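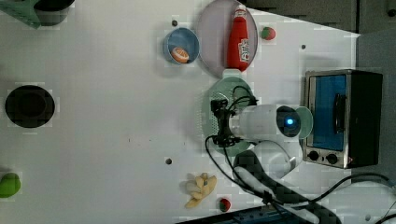

Minutes: Kitchen Table Items

Home Rooms Inventory Minutes Contact
Lanbridge > Shared Rooms > Kitchen Table > Minutes

Date: August 17, 2023
Place: Lanbridge, Room 16, at the kitchen table
Present: Nevzat Dursun (chair), Oğuzhan Başaran (minutes, under protest)
Apologies: Bilgin, by text, with a thumbs-up that was taken as agreement to everything

1. Minutes of the June meeting

Approved after one correction. The word "colander" on the second page should read "calendar." Nevzat had ordered a colander on the strength of it. It will be kept.

2. The ketchup

Nevzat asked why the ketchup gets the big lavender-gray plate to itself when the orange slice has to make do with the small blue bowl. Oğuzhan said the plate is oval and the bottle is long, and he had not thought of it as a ranking. Discussion went on for longer than the item deserved.

A proposal to move the ketchup off crockery altogether was put forward. Oğuzhan pointed out that people do not, as a rule, serve ketchup by the bottle on a plate. Nevzat said he had eaten in places where they did. Agreed that the bottle will live on the shelf and the oval plate will be used for food.

Action: Oğuzhan to clear a space on the shelf, which means dealing with the Trundetti catalogs.

3. Strawberries

The strawberries have drifted again. One is up past the lavender plate and the other is down by the bananas. They are supposed to be kept together in something. Nevzat suggested the blue bowl. Oğuzhan said the bowl was taken, see orange slice. Nevzat said an orange slice does not need a bowl. The minutes record that both parties felt strongly.

Agreed to try both strawberries and the orange slice in the bowl for a trial period ending whenever somebody complains.

4. Bananas

The toy bananas were bought from Kidico on the same order as the step stool. Nevzat finds them too pale. He would like a yellow that, in his words, has been outdoors. Oğuzhan said they look fine from the doorway and that the replacement bunch is out of stock until further notice, so they also look fine up close.

No action.

5. Plates

The mint-green plate was praised for its color and criticized for its surface, which holds crumbs. Bilgin's text had included a line about "the crumb plate," so feeling on this is evidently widespread. Oğuzhan will soak it and go over it with the small brush. If that fails it becomes the plate for dry things, a category we do not yet have.

6. Toaster oven

It stays on the right side of the table. A move to the counter was discussed and dropped when it was remembered that the counter is 15 inches deep and already holds the kettle.

Nevzat wanted to know which of the two knobs is the timer. Oğuzhan said the upper one. It was explained to Oğuzhan that they are side by side. He will find the manual. The glass in the door is blue enough that checking on toast is partly a matter of faith, and users are asked to open the door before forming an opinion.

Action: Oğuzhan to label the knobs, once he knows.

7. Budget

There is 308 left for the year. Nevzat's wish list comes to 748, most of it a cabinet. The cabinet was struck from the list. Nevzat asked that his disappointment be minuted, and it has been.

8. Any other business

The table was wiped down on Monday and will be wiped down again. A white tabletop was Nevzat's choice and he was reminded of this.

The colander has been placed next to the kettle. It does not fit there either.

Next meeting: to be fixed by text, when Bilgin replies with words.

Minutes taken by Oğuzhan Başaran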